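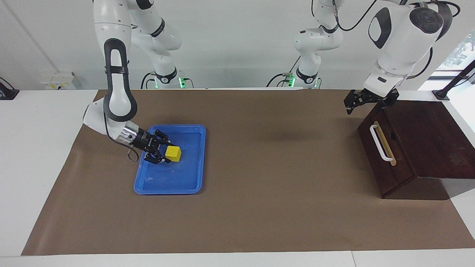 Unden Community Garden Club — Plot Holders' News

Seed swap, shed, and the water thing

Quick one this month, I'm typing it between the dentist and picking up the kids, so forgive the state of it. April crept up on all of us. The soil at the low end is still cold and claggy and if you dig it now you'll get bricks. Leave it another week or two. The top beds are fine, crumbly, go for it.

Seed swap first. Good turnout, better than last year, and the hall was warm for once. Lots of squash. So much squash. If you took home three kinds of zucchini please think hard before planting all of them, remember last August when people were leaving them on car hoods. Leftovers are in the cookie tin on the shelf in the shed, sorted sort of by month. Help yourselves but put the lid back on properly, we had mice in the winter and they went straight for the peas. Beans and corn went fast. No onion sets left at all, sorry, the feed store on Minja Road had some when I went by.

If you saved your own seed and brought it in an unlabeled envelope — there were a few — tell me what it is! There's a fat one with a coffee ring on it that could be beets or chard. I'm going to sow a few on the windowsill and see.

Tomatoes. Every year the same question so same answer. Start them inside now if you haven't. Not too early to start, much too early to plant out. Last frost on our hill is later than what the back of the packet says, the cold rolls down off the Ukell side and sits on the bottom row like a wet dog. I lost 11 plants that way two years ago and I'm still sore about it. Wait till the middle of May. If you can't wait, cover them at night, an old bedsheet is fine, take it off in the morning or they cook.

For anyone new to starting seeds indoors, what works for me:

Use proper seed mix, the cheap potting soil goes hard on top. Wet it before you fill the pots, it should hold together when you squeeze it but not drip. Two seeds to a cell, snip the weaker one later with scissors (don't pull it, you'll take the other one too). Keep them somewhere warm until they come up and then somewhere bright, and cooler is fine after that. A south window is ok, turn the pots every day or so. Leggy and pale means more light. Fuzzy mold on the soil means you're watering too much, which was me, every year, for 8 years, until I started watering from the bottom. Pour it in underneath, wait twenty minutes, tip out what's left.

Peppers are slower than you think. Give them a good three weeks before you give up on them. Eggplant the same. Basil don't even bother til it's warm.

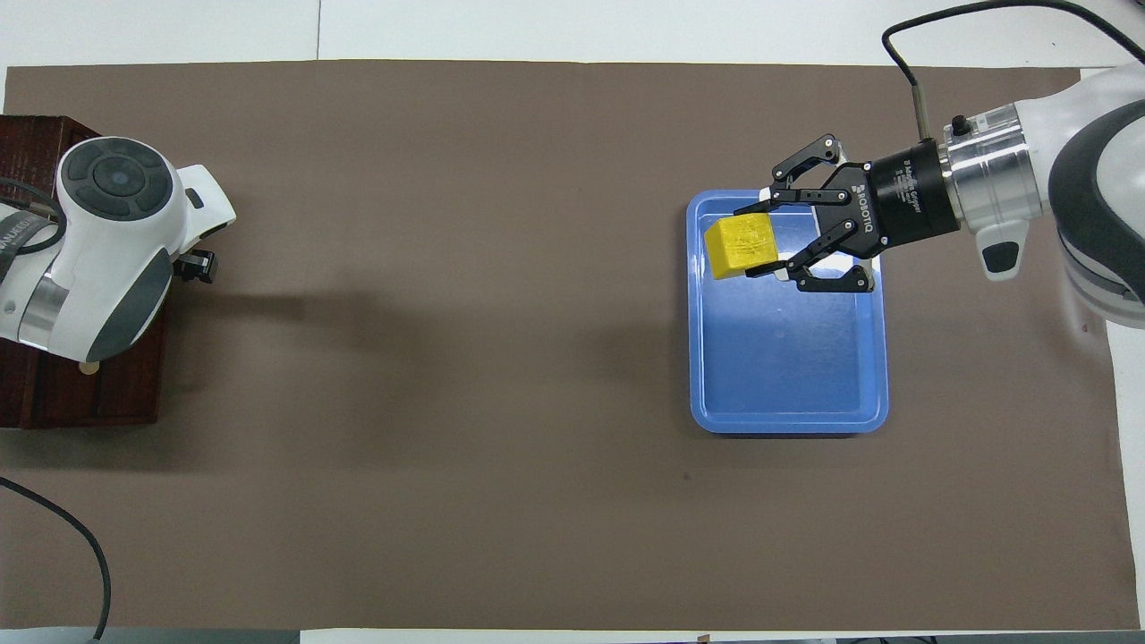

Water and the new timer

The water goes back on this month. I'll put a note on the gate when it's done. The old hose bib by the compost split over the winter so that one is out of action, use the one by the bench. Please, please turn it off at the wall when you're finished and not just at the nozzle. Last summer we had a hose pop off in the night and plots 20 and 21 were a swamp by breakfast.

We've got a Brorine timer for the shared herb bed. It is set for 6 in the morning, short soak, every other day. Please don't fiddle with it. If it looks wrong, tell me and I'll come look. If it's been raining for days and it's still going, you can switch it to off, it's the big button, just switch it back again after.

Mulch helps more than any timer. Straw, leaves, grass clippings in thin layers, whatever you can get. Not hay, hay is full of seeds and you will be weeding it untill Thanksgiving. Leave a gap round the stems or the slugs move in.

Compost

Bay one is ready. Lovely stuff, dark, smells like the woods. Two buckets per plot to start with so it goes round, then whatever's left is first come. Bay two is cooking, please leave it be. Bay three is for new stuff. No meat, no cooked food, no tea bags with the plastic mesh, no whole pumpkins. Cut the big things up or they just sit there looking at you.

Also, bindweed does not go in the compost. Any of it. Not even a tiny bit. Bag it and take it home, or drown it in a bucket for a month and then it can go in.

Shed

The good loppers are missing again. Orange handles. If they're in your trunk, no questions, just hang them back up. The wheelbarrow has a new tire and it's pumped up hard so it tips easier than the old one, watch your shins. Somebody sharpened all the hoes and it's made a huge difference, whoever you are, thank you!!

Work morning

Last weekend of the month, 9 to noon. Paths mostly, the woodchip is coming and it'll be dumped by the gate, so don't park there. Bring gloves and a rake if you have one. There'll be coffee and I'll make the lemon bars. If it pours we'll do it the week after.

Plot fees are due by the end of April too, envelope through the shed door slot with your plot number on the front. The number! I can't tell from handwriting.

Right, got to run. Seeds in, labels on, see you up there.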